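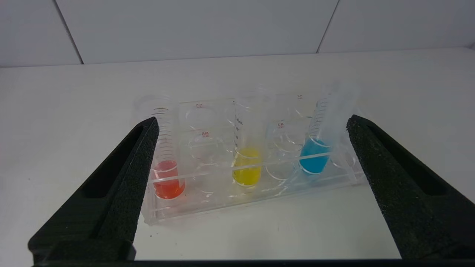
One reader of our first draft asked why we'd bother a robot with measuring liquids at all, when a kitchen helper that could only load a dishwasher would already sell out by November. Fair question, and I've gone back and forth on it (my coauthors are tired of hearing me). The same reader added that people forgive a robot for being slow but never for making a mess, and I ended up borrowing that thought for most of this section.

Articles > Robotics > Household Tasks > Sterkari Pouring Study
Search this journal Advanced search Go

4. Can it pour yet?

Short answer: sort of! The longer answer takes up the rest of the section, and it depends a lot on what you count as a pour.

We picked measuring out liquids because it sits right between the house and the shop floor. If you bake, you do it with milk. If you work in a paint room, you do it with hardener, and the hardener is much less forgiving. The motions are pretty much the same: pick up a clear container, carry it without sloshing, tip it over another clear container, stop in time, put everything back where it goes. I can do all of that while talking to someone across the room, and I wanted to know how far off an arm is from doing it with its full attention.

The Sterkari task set breaks the job into pieces. Handling the tubes is one piece, and it covers taking a tube out of a rack or tray, setting it back, and fixing one that leans. Pouring is the other. We scored them separately after an early round in which a single "done / not done" mark told us almost nothing about what went wrong, and I spent a long evening in Drulteldale going back through the video to work it out by hand.

4.1 Handling the tubes

I figured this would be the easy half. Tubes are light and they're round, and nothing about the shape changes from one to the next. But clear plastic against a white table is a miserable thing to look for, and the colored liquid at the bottom is often the only part our detector is sure about. It finds the blue just fine and then has to guess where the top of the tube is. When a tube leans, that guess goes bad fast, and the fingers close on air or nudge the rim.

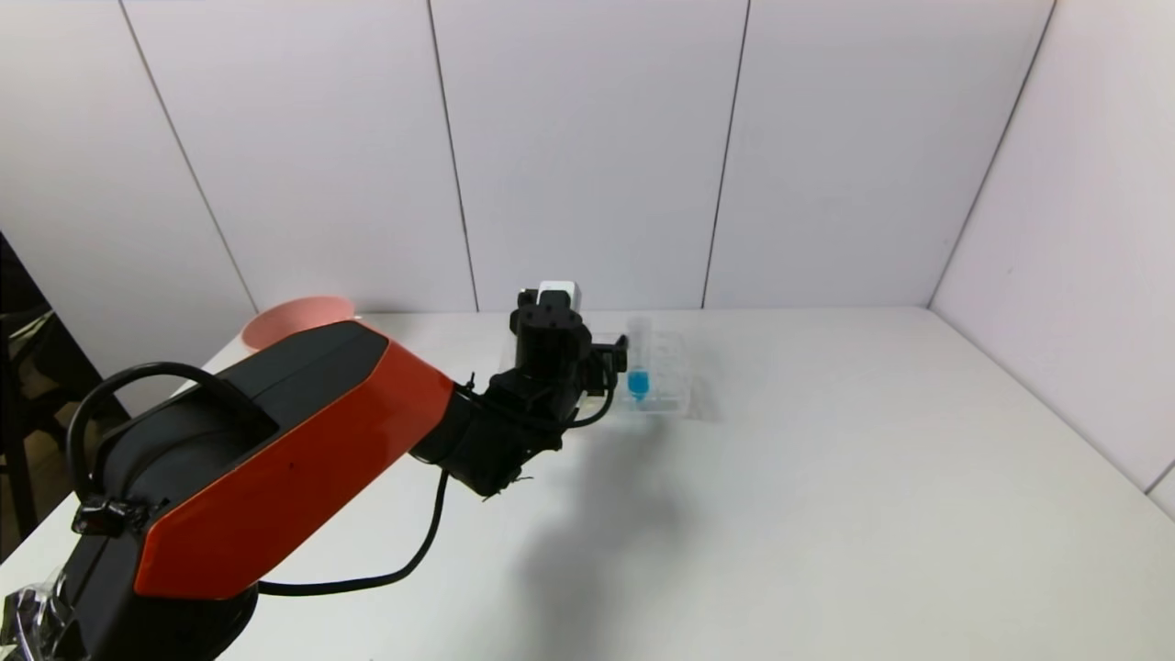
We tried two fixes for this. The first was to slow the approach way down and let the wrist view take over for the last stretch, which helped and also made the whole thing painful to watch. The second was to teach the Rathore planner to come in lower, aiming at the liquid it could see and sliding up from there. I like that one better. It's closer to what I do myself when I'm fishing a glass out of the sink, and it didn't need any new hardware.

Over 300 tube moves the arm got 238 right, by which I mean the tube ended up standing in the slot we asked for with its contents still inside. A good person at the bench would get all of them and be bored by the end. Still, I was pleased, and the misses bunch up in a way that gives us something to work on: nearly all of them start with a leaning tube.

4.2 Pouring

Pouring went worse and was a lot more fun. Our target was a fill within 2 ml, judged from the graduation lines by a person who hadn't watched the pour. The Mitach controller tilts until the stream starts, holds, then backs off early to allow for whatever is still on its way down. That last bit took forever to tune. Back off too soon and the liquid clings to the lip and dribbles, too late and you've overshot, and there's no pouring it back without starting over.

Stray drops bothered me more than bad volumes did. A pour can hit the line and still leave little yellow spots on nearby surfaces (Figure 4), and in a kitchen that's a sticky counter, and in a paint room it's a ruined glove or worse. Our scoring sheet had no box for it. We've added one for the next round, and I'd push anyone building a similar test to do the same from day one.

Figure 4. Yellow liquid being poured from a clear measuring beaker into a graduated cylinder, wrist view. Note the small droplets on the pink surface beside the beaker. 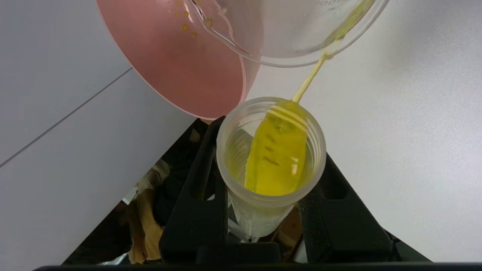

4.3 What I'd let it do at home

I'd let it put tubes, glasses or spice jars back in a rack while I was in the next room. I'd let it pour water. I would not let it near a cake recipe, and in a shop I'd want a tray under everything and a person close enough to hit the stop button. We plan to run 500 more pours with thicker liquids, starting with dish soap, and I fully expect to be mopping.

We use cookies to improve your reading experience. Accept all Manage settings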